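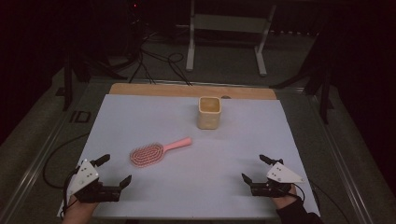

Brush into holder: how many demos before you train?

vangelis_a
We're collecting two-handed demos with hand-held grippers. The task is to pick up the pink hairbrush and stand it in the holder. We have 646 episodes so far and the policy still misses the handle one time in three. Should I keep recording or change what we record?

Stonis
Change what you record. Do you move the brush between episodes?

vangelis_a
A bit. Lucie puts it back by hand, usually left of the holder with the handle pointing towards it.

Stonis
Then you've got one episode 646 times. Turn it, swap sides, put it near the edges. I'd take 40 varied ones over another month of those.

tzanetos
Disagree. We varied everything from day one at Zendano and the thing learned nothing. Get one layout solid, then widen it in steps of 30 episodes.

Stonis
Depends on the policy. Ours coped fine.

l_macleod
Lucie here. I do turn it, Vangelis – not every time, but more than he says. My bigger worry is the start. I open the fingers fully and wait before I reach, and he sets off as soon as the recording begins.
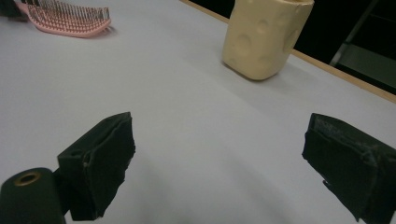

I hold that for 2 seconds so every episode starts from the same finger width. If half the set does it and half doesn't, I can't see how the model is meant to know.

tzanetos
Trim the waiting in post. Long pauses taught ours to sit still.

l_macleod
We tried trimming in November and lost the first part of the reach on a lot of them.

aliki_e
Check the foam on your fingers too. Worn pads slip on thin handles, and you end up recording regrasps.

vangelis_a
Regrasps are useful though? I've been keeping them.

aliki_e
Some. Tag them so you can leave them out and compare.

vangelis_a
OK. Same start for both of us, brush turned every time, regrasps tagged. Will post numbers after the next batch.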